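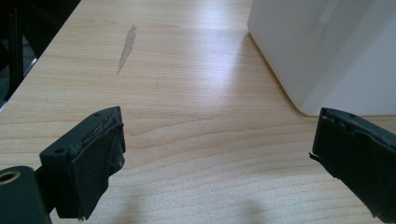
Ticket 3174 - Table finish, glare and a mark that won't budge
Opened Sun 4 October

Hi Eltitz support! I bought one of your Dirkgate tables in January and mostly love it, but I've got two problems with the top. One is the shine. The wood grain is lovely, all those wavy loops and ovals, but when the light hits it I get a broad bright patch that turns the grain almost white, and I can't read a paper there without squinting. The other is a mark near the upper middle (a narrow grayish smear, on the diagonal). Water or a scuff, I really can't tell.

What I've tried so far:

Damp cloth, plain water. No change.

Damp cloth with a drop of dish soap, left on for 5 minutes, then dried off. It looked better for a bit, and then it was back - so annoying!
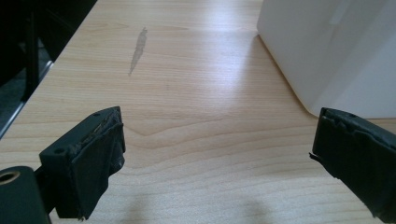

After that I got out the Uso cream that came with the table and rubbed it in along the grain, 3 passes, and let it sit for nearly 30 minutes before buffing. The mark felt smooth under my finger afterward but I could still see it from my chair. I stopped there because I didn't want to end up with a shiny spot on top of a gray one.

Update, same evening: your chat person asked if anything gets stored on the table. Yes, boxes mostly, I sort my Higuchi orders there and they get slid around a lot.
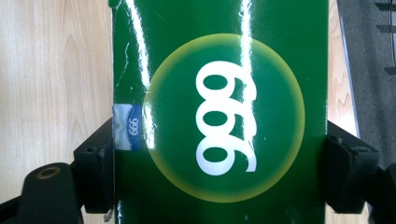
I've moved all that to the shelf for now and put a felt mat down at my end. So, two questions. Can I use the cream again this soon, or should I wait? And do you sell a matte top coat that's safe over this finish? I'd rather not sand anything if I can help it. Evenings are best if you need to call.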